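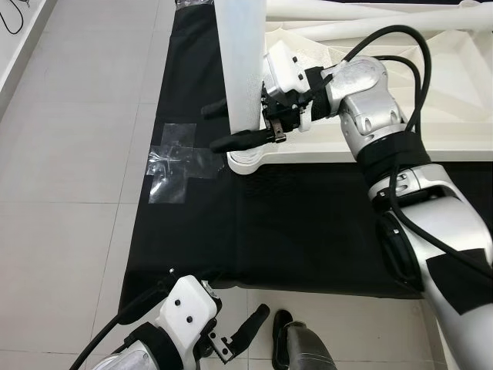 Devendra Thakur
Research Fellow, Indoor Surfaces

Filed under: Buildings & Interiors / Working Papers

3.2 What people put on top of a hard floor

I'd planned to spend this section on tiles, and then I kept getting drawn into mats! Of the 226 rooms we visited in Sudstead and Drovton, 60 had some sort of cloth or rubber laid over the hard floor, and hardly any of it was in the building plans. Figure 1 is fairly typical - black cloth over large pale tiles, with clear tape stuck across it in a rough cross. I grew very fond of tape during the fieldwork (my notebooks are full of it).

My first question was about edges. Coughlan's older survey treats a mat as one flat thing with one thickness, and that works well enough in the middle, but people don't trip in the middle. They catch a toe where the cloth folds or lifts, so I measured the highest point along each edge and ignored the rest.

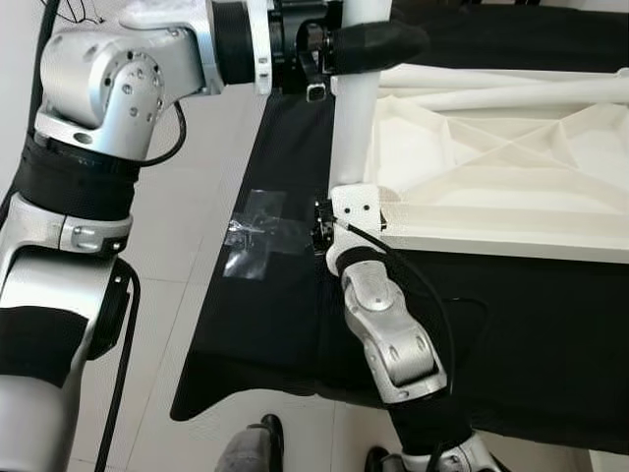 The highest single lift was 20 mm, in a corridor at the Lorska building, and I measured it twice on the Wednesday as I didn't believe it the first time. Thin cloth gave me more trouble than rubber all round. It shifts when you so much as kneel beside it with a ruler, and I had to throw out around 200 readings before I learnt to come at it from the tile side. The method in 3.3 follows from that, and I'd ask anyone repeating the work to wear soft shoes.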